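Arkora Aufzeichnungssystem für Haushaltstätigkeiten
Benutzerhandbuch, Teil B - Einrichtung und Betrieb
Stand: 2022-05-04
Verantwortlich für den Inhalt: Nuria Iglesias, Technische Dokumentation

5 Aufzeichnung von Tätigkeiten mit Textilien

5.1 Geltungsbereich

Dieser Abschnitt gilt für den Betrieb der Kopfeinheit Arkora in Verbindung mit der Auswertesoftware Hasar. Er richtet sich an Personen, die Tätigkeiten mit Bettwäsche, Kissen und Decken vorführen, damit daraus Lerndaten für Assistenzroboter entstehen. Die Inbetriebnahme der Kopfeinheit nach Abschnitt 3 muss abgeschlossen sein. Für die Aufzeichnung mit dem Stativ Arnik gilt Abschnitt 6.

5.2 Vorbereitung des Arbeitsplatzes

1. Wählen Sie einen Raum mit gleichmäßigem Tageslicht. Schalten Sie flackernde Leuchten aus.
2. Legen Sie alle Textilien bereit, die für die Tätigkeit benötigt werden.
3. Entfernen Sie Dokumente, Fotografien und Bildschirme mit personenbezogenem Inhalt aus dem Blickbereich.
4. Legen Sie Ringe und Armbanduhren ab, sofern der Aufzeichnungsplan nichts anderes vorsieht.
5. Setzen Sie die Kopfeinheit auf und ziehen Sie das Stirnband an, bis die Einheit bei einer Kopfdrehung nicht mehr verrutscht.

Hinweis: Ein Umräumen des Zimmers ist nicht erforderlich. Möbel, Türen und Wandschmuck dürfen im Blickbereich verbleiben.

VORSICHT
Quetschgefahr am Verschluss des Stirnbands. Halten Sie Haare und Finger beim Schließen vom Verschluss fern.

5.3 Ausrichten der Kopfeinheit

1. Nehmen Sie die Haltung ein, in der Sie die Tätigkeit ausführen werden, und strecken Sie beide Hände nach vorn.
2. Öffnen Sie in Hasar die Ansicht "Vorschau".
3. Neigen Sie die Kopfeinheit, bis beide Hände und das Werkstück vollständig in der Vorschau erscheinen.
4. Arretieren Sie das Gelenk mit der seitlichen Rändelschraube.
5. Bestätigen Sie die Ausrichtung mit "Übernehmen".

Bei Tätigkeiten im Sitzen darf der Schoß in der Vorschau sichtbar sein. Maßgeblich ist, dass die Finger an der Kante oder Fläche des Stoffes erkennbar bleiben.

5.4 Tätigkeit "Kissen beziehen"

1. Starten Sie die Aufzeichnung mit der Taste an der rechten Seite der Kopfeinheit. Ein kurzer Signalton ertönt.
2. Halten Sie beide Hände 2 Sekunden lang ruhig über dem Kissen.
3. Führen Sie das Kissen in den geöffneten Bezug ein.
4. Ziehen Sie den Bezug mit beiden Händen über die Füllung und streichen Sie den Stoff glatt.
5. Schlagen Sie die offene Seite ein und legen Sie das Kissen ab.
6. Beenden Sie die Aufzeichnung mit derselben Taste.

Arbeiten Sie in Ihrem gewohnten Tempo. Korrekturen, etwa ein erneutes Nachziehen des Stoffes, sind zulässig und werden nicht herausgeschnitten. Ein einzelner Durchgang darf 90 Sekunden nicht überschreiten; längere Durchgänge teilt Hasar selbsttätig in zwei Dateien auf.

Für die Handhaltung während Schritt 4 gilt: Beide Hände liegen im oberen Bereich des Bezugs auf dem Stoff, der Einsatz ist am offenen Ende noch zu sehen. Ein bereits bezogenes Kissen darf daneben auf dem Bett liegen.

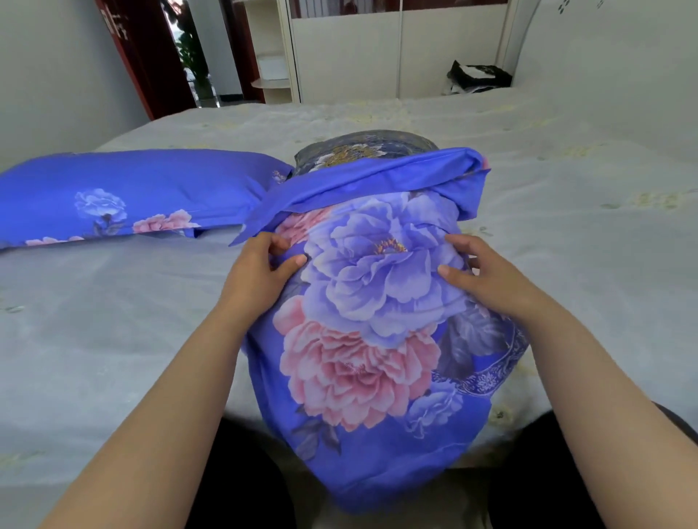 Hinweise zur Datenqualität

Gemusterte Bezüge sind zugelassen. Große Blütenmotive und deutliche Farbunterschiede zwischen Bezug und Unterlage erleichtern Hasar die Verfolgung der Stofffläche. Bei einfarbig weißen Bezügen auf weißer Unterlage ist mit Lücken zu rechnen - in diesem Fall ist eine farbige Decke unterzulegen.

Der Referenzsatz Yammine, der mit dem System ausgeliefert wird, umfasst 2,113 Durchgänge. Davon entfallen 364 auf das Beziehen von Kissen. Er dient dem Vergleich und darf nicht mit eigenen Aufzeichnungen überschrieben werden.

5.5 Prüfung und Übertragung

1. Verbinden Sie die Kopfeinheit über das beiliegende Kabel mit dem Rechner.
2. Wählen Sie in Hasar "Durchgänge prüfen".
3. Sichten Sie jeden Durchgang vollständig. Verwerfen Sie Durchgänge, in denen eine Hand über längere Zeit fehlt.
4. Ordnen Sie die Tätigkeitsbezeichnung aus der Liste zu. Freitext ist nur im Feld "Bemerkung" gestattet.
5. Starten Sie die Übertragung und warten Sie die Meldung "Abgeschlossen" ab.

ACHTUNG
Datenverlust. Trennen Sie das Kabel nicht, solange die Statusanzeige blinkt.

Bricht die Übertragung ab, verbleiben die Dateien auf der Kopfeinheit. Wiederholen Sie in diesem Fall die Schritte 1 und 5. Tritt der Fehler erneut auf, ist die Fehlernummer nach Abschnitt 9 zu ermitteln und dem Kundendienst mitzuteilen.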